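Drornside Home Notes
Laundry and linen > Sheets, covers and large cloths
Updated 9 Oct 2026

Folding and storing big pieces of fabric

Small washing is easy to deal with. A tea towel gets folded on the worktop and goes in the drawer. Sheets, throws, tablecloths and dust covers are another matter, and they tend to end up in a heap on a chair until someone needs the chair. These are the methods we use, for one person and for two.

Before you start

Check the piece is fully dry. Hems and corners hold damp longest, so feel those and not the middle. A fitted sheet often has a damp pocket in each elasticated corner even when the rest is fine. If in doubt, give it another hour.

Clear more space than you think you need. A double bed is good. A dining table works for anything up to a single sheet. If you have to use the floor, sweep it first and put something clean down -- an old mat or a spare sheet will do.

Shake the piece out once, hard, holding it by two corners of a short side. This gets rid of most of the twisting from the drum. Do it away from shelves.

Finding the corners

Most of the trouble with a large cloth is finding the corners. Don't dig about in the bundle. Take hold of any edge, run it through your fingers until you reach a corner, and keep that one in your left hand. Carry on along the same edge with your right hand until you reach the next. Now lift both and let the rest drop.

On plain dark cloth it is hard to tell the hem from a crease. Go by touch. A hem is thicker and has a line of stitching, and a crease will flatten when you pull it.

If the cloth is nearly square and you keep losing track of which way it goes, put one stitch of coloured thread in the middle of a short side. It takes a minute and saves a lot of turning round.

Holding it out straight

Grip each corner between finger and thumb, with the hem on top. Pull sideways until the top edge is straight and then stop. Pulling harder than that stretches jersey and brushed cotton out of shape, and after a few washes the sides no longer match.

A heavy cloth will always sag in the middle. Let it. The sag comes out when you lay the cloth down, and trying to hold it flat in the air only tires your arms.

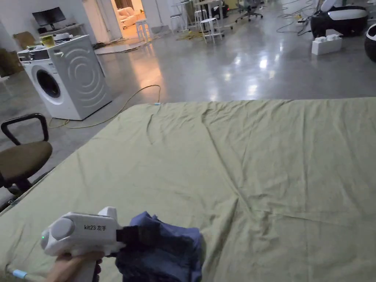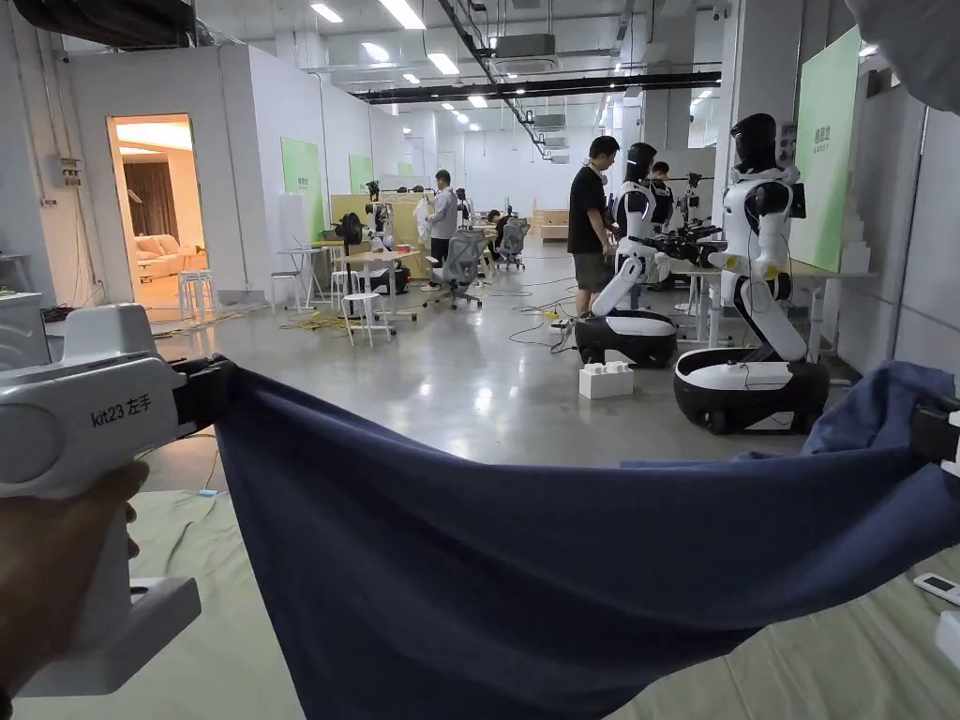 Laying it down

Put the far edge down first and draw the rest towards you. Air trapped underneath comes out at the near side, so smooth from the far edge with the flat of your hand. Work from the middle outwards for the sides.

Long diagonal creases mean the cloth has been pulled more at one corner than the other. Lift the nearest corner, let it go slack, and lay it again. Pressing on the crease won't shift it.

Small clips help on a slippery surface. Clip the far edge in one or two places, straighten the cloth against them, then take them off before the first fold. Plastic ones are kinder to thin cotton than metal ones, which can leave a rust mark if they have been used outdoors.

Folding with one person

1. Lay the cloth flat, right side down.
2. Bring the far edge to the near edge. Match the corners first and the middle afterwards.
3. Smooth it.
4. Fold in the same direction again for a double or larger. Skip this for a single.
5. Turn the strip so a short end faces you, and fold in thirds.

For a fitted sheet, tuck the two top corners into the two bottom corners before step 2, then fold the elastic edge in so you have a rough rectangle. It won't be perfectly flat.

Folding with two people

Stand at the short ends and take two corners each. Bring your own right hand to your left while the other person brings their left to their right, so that the fold is on the same side for both. Agree which side before you start. Give the strip a gentle tug and repeat if needed, then one person walks the end over and hands it to the other.

Curtains and dust covers are best done this way even if you can manage alone.

Storing

Keep sets together by putting the folded sheets inside one of their pillowcases. Stack by bed size, not by colour. Leave a gap at the top of the shelf so you can lift a pile out from underneath another without dragging it.

A shelf 40 cm deep takes a double sheet folded as above. On a shallower one, fold in quarters at step 5.

We use Lollska cotton storage bags for winter throws, four to a shelf. Plastic boxes are fine for things you use often, but anything going away until February should be in something that breathes. The Drundik zip covers are a good size for single duvets and too tight for doubles.

Refold anything that has been stored for a long time along different lines. Creases left in one place wear through, especially on old linen.

Related pages
Getting candle wax out of a tablecloth
Which pegs mark clothes
Airing cupboards without a tank
Ametepe drying racks: fitting the wall bracket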